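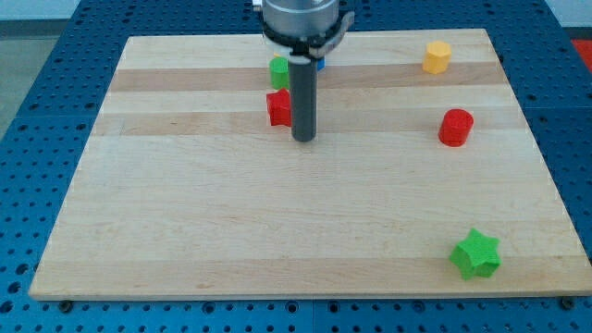

Pushing is the oldest trick in manipulation, and our group still spends most of its days on it. Since the spring, Anouk Verschueren and Tsegereda Sisay have worked on one narrow question: can a policy that learned to push one block at a time also handle a group of blocks that touch each other? The difficulty is easy to understand when you look at the board. The green star near the front edge is alone, and a single finger can approach it from any side. Beside the finger it is another matter. The green cylinder and the red block stand so near to it that a small error in the approach can move the wrong piece, and the blue one is almost hidden behind the finger, so from this viewpoint the policy has very little to see.

The method, which we call Nasik inside the group, has two parts. The first part is a network that looks at the camera image and proposes a short push: a starting point, a direction and a length. The second part is a small model that predicts where all the pieces will be after that push, including the pieces that were not the target. If the prediction says that a neighbor will move too much, the proposal is refused and the network must give another one. We do not plan a long sequence. After every push the system looks again and starts from the beginning.

For training we used 563 demonstrations, recorded by Dindo Bautista and Emiliano Carrasco with a hand controller. Dindo prefers slow pushes and Emiliano prefers short, quick ones, and at first we were afraid that this difference would disturb the learning. In the end we kept both styles and gave the network the speed as an additional input. The policy trained this way was more stable than the one trained on Dindo's data alone, but we did not repeat the comparison with Emiliano's data alone, so please take this as an observation and no more.

The test had 150 trials. Each trial began with a random arrangement and an instruction in text, such as "move the yellow block to the left edge". With separated pieces, the old policy and the new one perform nearly the same. The improvement is in the crowded arrangements, where the new policy disturbs the neighbors much less often. The price is time. Refusing proposals makes the robot wait, and in two trials it refused everything and stopped until Tsegereda pressed the reset button. She has now added a rule that accepts the least bad push after a fixed number of refusals.

The star shape remains our weak point. When the finger meets one of its points, the piece tends to rotate instead of sliding forward, and the prediction model often gets the angle wrong. Anouk suspects that the simulated friction is too simple. Kadir Tekin thinks that the outline of the piece is lost when we reduce the image size - we will try his idea first, as it costs only one night of training.

Anouk will present the work at the Thursday meeting in the Evora room. The draft of the paper should be ready in July, and comments are welcome before that, especially from people who have worked with contact models. The code is in the group repository under the name of the project. Please use the test branch, as the main branch still has the old controller.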